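# The Long Life of a Short Nap 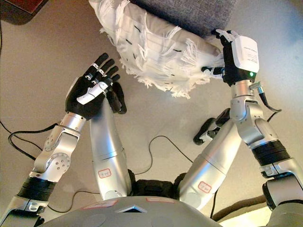 My grandfather closed his shop every day at one o'clock and opened it again when he woke up. On the door there was a card with the word "resting", and the customers understood it. If somebody needed a bag of sugar before he woke, they borrowed it from a neighbour. I never heard anybody complain.

When I moved to Melbourne in 1995, I was surprised that people ate lunch from a box at their desk and continued to work with the fork in one hand. I learned to do the same. For many years I believed that the afternoon nap was something I had left behind, like the bus tickets and school notebooks in my mother's cupboard. Then last winter I became a father for the second time, and I started to fall asleep in strange places. Once I slept in the car park of a hardware store, with a tin of paint on my knees. It was the best sleep of that month, and it made me curious about who still rests in the daytime, and how they manage it.

I began with Sreekumar Shenoy, because he is the most serious napper I know. He drives a morning delivery route for a bakery called Traltero and gets up when the rest of his street has been in bed only a few hours. By noon he is finished. He goes home, eats rice and something left from the evening before, and lies down on the floor of the front room.

"On the floor, not on the bed," he told me. "If I go to the bed, I am gone until dinner. The floor is a contract. It says, you may stay here for a little, but we both know you are going to get up."

He has tried alarms and he does not like them. What wakes him now is the school bus, which stops at his corner every weekday. On school holidays he must use the telephone, and he says he wakes up in a bad mood for the full two weeks.

I asked him what his wife thinks about a husband on the floor. He thought about it with care. "She steps over," he said.

## A habit from warm places, and cold ones also

People often speak about the siesta as if it belongs only to hot countries. The heat is one part of it, certainly. In the village of my grandfather nothing sensible could be done outdoors after lunch from May until September, and even the dogs had an arrangement with the shade. But he closed the shop in January too, when there was rain on the window and he needed a blanket.

The body seems to have its own opinion in the matter. Most of us feel a dip in the early afternoon, also on days when we have eaten very little. I used to blame the lunch. Now I think the lunch was innocent, or mostly innocent.

What has changed is the distance. My grandfather lived above his shop and his bed was 17 steps from the till. I know the number because as children we raced on those stairs and were punished for it. Many people I work with travel an hour to the office, and no employer is going to give them three hours so that they can lie down in their own room. A nap needs a place near the work, and in a modern city the place near the work is usually a chair.

## The room behind the dye shop

Robel Tilahun solved this problem in a way I admire. He runs a small workshop in Footscray, D'Souza Dyeing and Repairs, which he bought from the family of that name and never saw a reason to call something else. Four people work there. Behind the main room there was a store full of old fabric rolls, and over one summer he cleared it, painted it dark green and put in two narrow beds.

The total cost was 3720 dollars, and most of it went to the door. "A cheap door lets in everything," he said. "You hear the kettle, the radio, somebody's cousin on the telephone. I bought a heavy door and then the room became a room."

The rules are written on a piece of cardboard and they are few. You take off your shoes. You do not bring your phone. You do not wake another person unless the building is on fire or their child's school is calling. Robel was afraid at first that the staff would sleep too long, or that a customer would find out and think badly of him. Instead, he found that the hard work of matching colours, which they had always left for the morning when the eyes are fresh, could be done again at four o'clock.

He is careful not to promise too much. One of his workers has never used the room and prefers to walk to the river. Another used it every day for a month and then stopped, as she could not sleep at night any more. "It suits some people," Robel said. "I would not make it a law."

I was allowed to try it on a Wednesday. The green room smelled a little of soap. I lay down, certain that I would only look at the ceiling and think about the questions I had forgotten to ask, and the next thing I knew was the sound of somebody putting on shoes.

## How long is enough

On this subject everybody has advice and all of it is different. Sreekumar believes in the school bus. My sister-in-law holds a spoon over a plate and wakes up when it falls, a trick she read somewhere, and she has one chipped plate that is kept for the purpose. My own experience is that a short sleep leaves me light and a long one leaves me stupid. If I pass the half hour, I get up not knowing what day it is, and I am rude to the people I love.

The hour matters as well. After three o'clock I do not try it. And coffee just before lying down, which sounds like a mistake, works quite well for me, as it arrives at the same time as I wake. My doctor shrugged when I told her this and said that if I slept badly at night for many weeks I should come back and talk about the night, and leave the afternoons alone for a while. That seemed fair to me.

There is also the question of the pillow. My grandfather used none. He folded his jacket, and the mark of a button was often on his cheek when he served the first customer of the afternoon. I have become softer than him, and I own a flat one filled with wool.

My grandfather's shop was sold a long time ago and it is now a place for telephone repairs, open without a break from nine to seven. When I visited with my older daughter in April, the young man behind the counter fixed her screen while we waited. It was twenty past one and very warm. He yawned two times, excused himself, and asked if we wanted a receipt.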